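4. Visitor Flows Between the Coast and the Hill Villages

4.1 Setting

The Moura district runs inland from a low sandy coast to a line of hills that the local maps call the Clurkska. Most guidebooks treat the district as a beach destination. The main town, Henis, sits at the mouth of a slow river and has the only railway station, the bus yard and nearly all the large hotels. The hill villages can be reached by one paved road, which is narrow above the reservoir and closed to coaches for part of January when the surface ices over.

We looked at how visitors who sleep in Henis spend their days, and in particular at how many of them go up into the hills. Earlier work by Falcão treated the coast and the hills as two separate markets. His interviews were carried out before the Drorari footpath opened, and the path has changed the way people move through the district. It starts behind the market hall in Henis and climbs through cork oak and terraced gardens to the first of the hill villages, a distance of 13 kilometers.

4.2 Data collection

Short paper questionnaires were handed out at 8 guesthouses in Henis and at 3 places in the hills: the bakery in the first village, the chapel square in the second, and the parking area at the end of the paved road. Guests filled them in by themselves and returned them at the desk or counter. The form asked where the person had slept the night before, how they had traveled that day, where they had eaten and whether they planned to come back. It was printed in Portuguese, English, French and German.

Guesthouse owners were also interviewed in person. These talks were open and followed no fixed list, although each one covered the same themes: length of stay, day trips, meals and the low season. Sebastião Falcão kindly let us read his earlier field notes, which made it possible to put the same questions to owners he had already met.

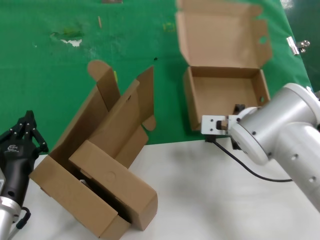
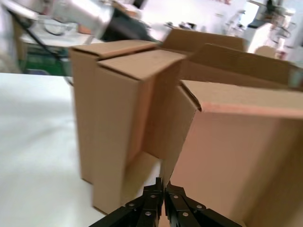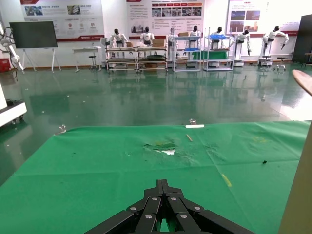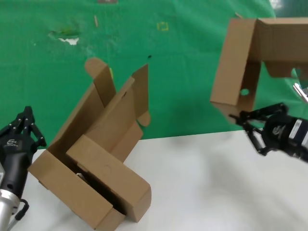 Figure 6. Cardboard boxes at the work table. The first and third views show the worn green surface.

Forms with no answer to the first question were left out, because without a place of sleep they could not be assigned to either the coast or the hills. Families were counted as one party if they returned a single form. Day visitors who came by car from outside the district were kept in a separate group and are not discussed in this section.

4.3 Day trips from the coast

Most guests in Henis made at least one trip out of town during their stay. The salt pans and the lighthouse were named most often. The hills came after these, but people who went up tended to stay out for the whole day and to spend money on lunch. Several wrote in the margin of the form that they would have stayed the night if they had known rooms were available.

Travel was mostly by rental car. The bus was used mainly by walkers, who rode up in the morning and came down by the Drorari path. Few did it the other way around. The last bus leaves the upper village in the late afternoon, and walkers who start from the coast after breakfast risk missing it. Owners in Henis said they warn their guests of this, and two of them have offered to fetch people by car.

4.4 Overnight stays in the hills

Rooms in the hill villages are few and are let by families, often in a part of the house that was once used for storing chestnuts. They are not listed at the station office in Henis. Guests had found them through friends, through a walking club, or by asking at the bakery. Stays were short, usually one night or two, and nearly all the guests had spent time on the coast first.

Owners in the hills did not agree on whether more visitors would be welcome. Those with rooms to let wanted an evening bus and a sign at the start of the path. Others were worried about water in the dry months, when the springs above the second village run low, and about cars parked on the chapel square. One owner had stopped taking bookings in summer for this reason and now opens only in spring and fall.

The answers suggest that the coast and the hills are better treated as one destination with a weak link in the middle. That link is the bus timetable. Section 5 compares the present timetable with the one in use before the path opened, and looks at what an evening service would cost the district.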